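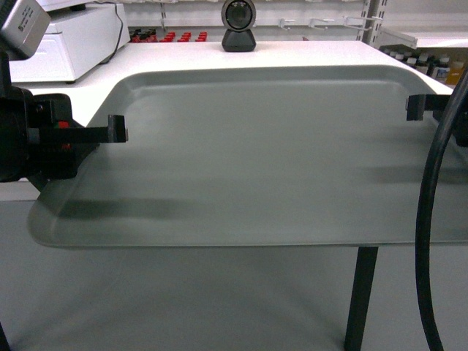
Boglárka Halász has sold used cars in Silley for 13 years, and most of what she talks about is tyres. "People ask me about the stereo," she says. "I tell them to go and look at the tread first."

Her firm, Dobos, took on a Kodirton estate as its own runabout in January. She has driven it almost 200 miles a week, mostly to auctions and back, and is happy with it so far.

"The seats are good. The boot is square, so you can get a wardrobe in it, and I have. The second gear is a bit stiff when it's cold — you get used to that."

She considered the Pluteo, which costs less to insure and has a better heater. What put her off was the view out of the back. "I'm in and out of tight yards all day. I want to see the corner of the car."
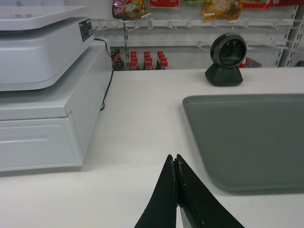

What buyers get wrong

Halász thinks too many people shop by the monthly payment. Her last customer had a finance quote of 256 pounds a month and had not asked what the car would cost in total.

"We sat down and added it up. He went for an older one in the end, with one owner and a full set of service stamps."

She tells buyers to bring a torch and look under the carpets for damp.

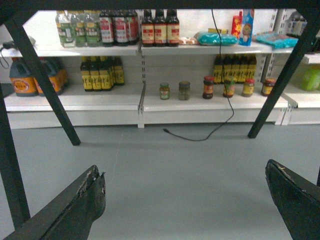

She also wants them to drive the car for longer than they usually do. "Round the block tells you very little. Take it up to 60, brake properly, park it, start it again. If the seller minds, go somewhere else."

Her own car is due its first service in 2 months. She has already booked it in.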